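Thread on the Rultotley declaration, which I have now read twice so you don't have to. Short version: I'm not convinced.

**1/** The text came out of the Tranby meeting in March. 589 paragraphs. The word "reaffirm" shows up in the first line and never really leaves. States are reaffirming promises they made the last time they met to reaffirm promises.

**2/** The headline is that 101 governments signed. Fine. Signing a declaration costs a pen and a flight. Ask how many have put money into the monitoring fund and the answer is eight.
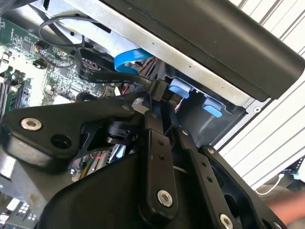

## On the "binding" part

**3/** Several outlets called it a binding agreement. Read the annex. States "shall endeavor to consider" yearly reports. I've sat through enough drafting sessions to know what that verb is for – it lets everyone go home.

**4/** Compare the March draft. It said "shall submit." Somebody traded that away between the second reading and the final night, and I'd like to know what they got for it. The published summary skips that session completely.

**5/** Magdalini Vlachopoulos, who chaired the talks, told reporters the softer wording "brought more countries into the room." Maybe so. Which ones? The three biggest holdouts in the spring are still holdouts today.

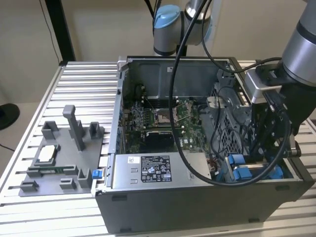 *Photo: Skanero*

**6/** Now the secretariat. The plan is for a small permanent office with a budget of almost 800 thousand a year. That has to cover staff, translation, travel and field visits to every region. I have seen city parks departments with more to spend.

**7/** And the office can't start a visit by itself. It needs an invitation from the government it wants to look at. You can guess who will be sending invitations and who won't.

**8/** People keep answering me with the Pappas report, which says weak agreements tend to harden over time. I've read it. It looks at trade bodies, where members lose money if they cheat. Nobody loses a cent here. I don't see how the finding carries over.

**9/** To be fair to the other side: Myrto Chatzigeorgiou argues that a shared forum has value even with no teeth, since small states get a hearing they can't get elsewhere. It's the best case I've heard. I'd still want to see one small state change one outcome before I repeat it.
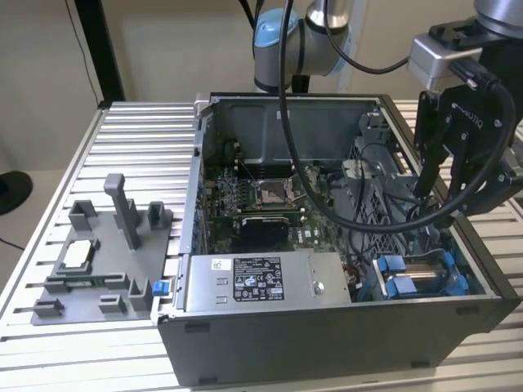
Tranby, Aug 10, 2026

**10/** Update from the follow-up session. The first reports were due today. The public registry lists them as "in preparation," with no names and no new deadline. I asked the press desk which governments had asked for more time and was told the question had been noted.

**11/** The afternoon was spent on where to hold the next session. There were two offers, both with a dinner attached.

**12/** What I'd look for from here: a published list of who paid, a published list of who reported, and the minutes of that last night in March. If any of the three turns up I'll post it in this thread.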